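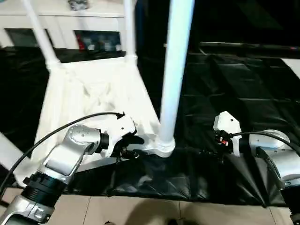

The white chair in our small flat

My name is Shagufta Chaudhry and I keep this page for old furniture. I bought the chair in February, from Refugio Lozano in Quezada, for 7 pounds.

The part I like most is the smooth, round shape. There is no pattern on it – only plain colour.

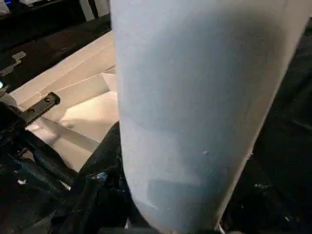

Above the floor

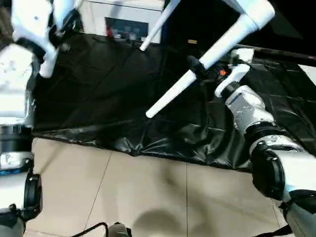 White legs over the black plastic sheet, with the beige tiles in front.

I prefer plain white to painted flowers, and Refugio agrees with me.

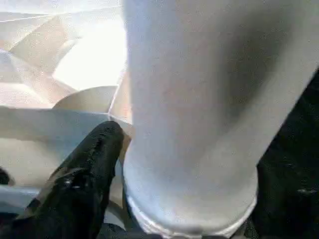

Matte white, with a raised ring at the lower end.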